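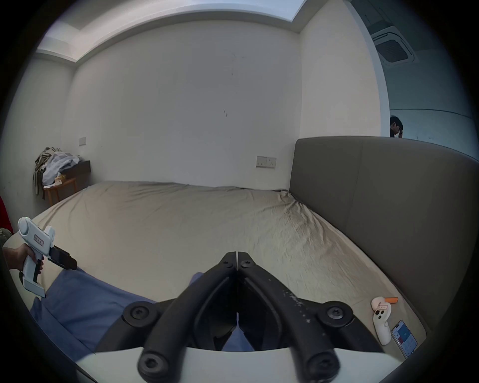
So the second gripper is finally together, and I've been grinning about it all evening. If you've been following along you know the first one ate most of February, mostly through my own stubbornness about the linkage. I wanted the two jaws to close evenly without play, and I kept reprinting arms that were a hair too fat at the pivots. Three sets went in the scrap bin before I gave up and measured the bolts properly - with calipers, like a grown-up!

The handle was the bigger change this time. Version one had a straight grip, and after a while my wrist was not happy with me. The new white one is a pistol shape, so my hand stays in a position it likes, and there's a round knob on top. I got the basic outline from an old Zilevano project page and then stretched it until it fit my palm. The jaws are black, same as before (I still had most of a spool of Vekell filament to use up and I'm cheap).

A few notes for anyone building their own. Go easy on the pivot bolts. Snug them down, back them off a touch, and work the jaws by hand for a while before deciding they're too stiff. Mine loosened up after an evening of squeezing. Also, print the curved base plate flat side down even if the slicer begs you for another orientation, because the supports on the inside of that curve are miserable to clean out.

I don't have a real test bench yet, so the bed is doing the job. It's big, it's soft, and nothing breaks when I drop it. The blanket has turned out to be a great opponent, too. Hard things are easy to pick up, but bunched-up cloth slides out from between the tips unless you come in low and pinch a fold. I'm going to try gluing thin rubber on the inside faces and see if that helps.

Tracking is next on the list. I want to use a VR controller for position, and I've been going back and forth on the mount. The Plustar bracket I ordered is 6 mm too narrow, so I'll either file it out or draw up my own clip. Probably my own clip, who am I kidding. My little logging script stopped at 1,998 lines on the last dry run and I have no idea why, so that's tomorrow night's puzzle.

After that I'd like to take both grippers down to the Sárközi workshop and borrow the good drill press for the second set of base holes. I'll put the files up once the clip is done - the current ones still have two arms with the wrong hole size and I don't want anybody wasting filament on those.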